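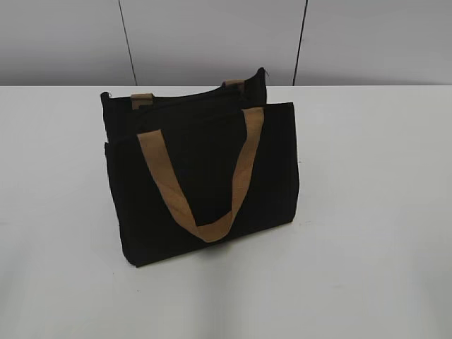 A black tote bag on a white tabletop

About Plustera

Plustera is a website about television comedy, which means we spend our working hours explaining jokes. We know how that sounds. Our parents have mentioned it.

The site was started by Kidus Shiferaw in a spare bedroom in Davumton, after he sent a friend a long email about why the fourth season of a certain workplace sitcom didn't hold up. The friend wrote back "please get a website." He did. The email, lightly edited and with most of the swearing removed, was our first post, and it still gets angry comments every November, when people go home for the holidays and rewatch things with their families.

There are more of us now. We have an office over a dry cleaner on Makhubela Street, with a couch, a television that is slightly too large for the wall, and a thermostat we aren't allowed to touch.

What we publish

Mostly reviews and episode recaps. We cover sketch shows, sitcoms, stand-up specials, panel shows, and the kind of half-hour drama that gets entered in the comedy categories at awards time because somebody in it once smiled. We have reviewed 617 specials so far and liked a respectable number of them.

Recaps go up the morning after an episode airs. If a streaming service drops a whole season at midnight, we sleep first. You'll get the opening episodes by lunch and the rest over the following week, and if you've finished the whole thing by breakfast then you probably didn't need us anyway.

We also run The Dusetti Files, our long-running column on canceled shows. It is named after the pizza place where we argued about whether to do it. Each entry takes one series that lasted a season or less, watches everything that survives, and tries to work out what went wrong. Usually it was the time slot. Sometimes it was the laugh track, and once it was very clearly the dog. There are 241 entries, and the supply of canceled comedies shows no sign of drying up.

How we review

We watch the whole thing. This seems like a low bar, but you'd be surprised. If a critic has only seen the episodes sent out in advance, the review says so in the first paragraph.

We don't give stars. We tried them for a while and ended up with 532 reviews that all said three and a half, so now you have to read the words. Some readers still write in to ask what the star rating would have been. Three and a half.

We pay for our own tickets to live tapings and we don't accept trips. Networks do send us things, and we can't really stop them. Anything we can eat gets eaten, the rest goes into the office raffle, and none of it has ever improved a review. A fruit basket once came close.

When we get something wrong, we fix it and put a note at the bottom of the page. Our most common error is crediting a joke to the wrong writer, and our second most common is misspelling Kidus's last name, which he takes well, considering.

Who pays for this

Readers and ads, in that order. Members get the newsletter, an ad-free site, and access to the comments on older posts, where a small group of regulars has been arguing about one finale for years. We have asked them to wrap it up. The ads are sold by an outside company and we don't pick them, so please stop emailing us about the mattress.

We have no parent company and no investors. An investor did come by once. He asked what our plan was for growth, and Kidus showed him the big television.

Writing for us

We take pitches from freelancers and we pay on publication. Tell us the show, what you want to say about it, and why it can't be said in one sentence. We try to answer within 3 weeks – longer in the fall, when everything premieres at once and we stop seeing daylight.

Please don't send us your pilot script. We're sure it's good. We can't do anything with it, and the last time we said something encouraging, the author sent us five more.

Getting in touch

The contact form goes to all of us, so be nice. Press screeners should be sent to the reviews desk, corrections to the corrections desk, and complaints about the canceled show you loved to The Dusetti Files, where they will be read with sympathy. All three desks are the same desk. It's the one by the window.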